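Handwork and Small Assembly — Notes for Session 2
Vestell Evening Classes, Vandby

Welcome back, everyone! I was so pleased with how the August group took to the sorting work, and I hope you'll enjoy this next part just as much. We'll spend the whole session on putting small parts onto a flat board, and I do mean the whole session, so please don't feel you have to hurry.

Start by clearing a good wide patch of table. A dark top is a great help with pale boards (you'll see the corners so much more easily), and I like to set mine at a slight angle to me, though plenty of people prefer it square. Try it both ways before you settle.

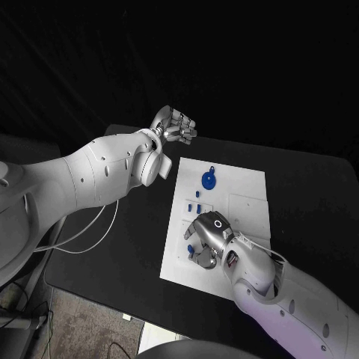 Once the board is where you want it, bring the parts in one at a time. Let your fingertips do the work and keep the palm up — pressing down with the whole hand tends to shift everything you've already placed. If a piece won't sit, lift it, turn it a little and try again. Pushing harder hardly ever helps, tempting as it is!

For practice at home, give yourself 8 pieces and go through them slowly, first with your usual hand and then with the other one. Jot down which pieces gave you trouble and bring your notes along next time. The reading is the short chapter on grip in the Mac Mathúna booklet, and there are spare copies on the shelf by the door.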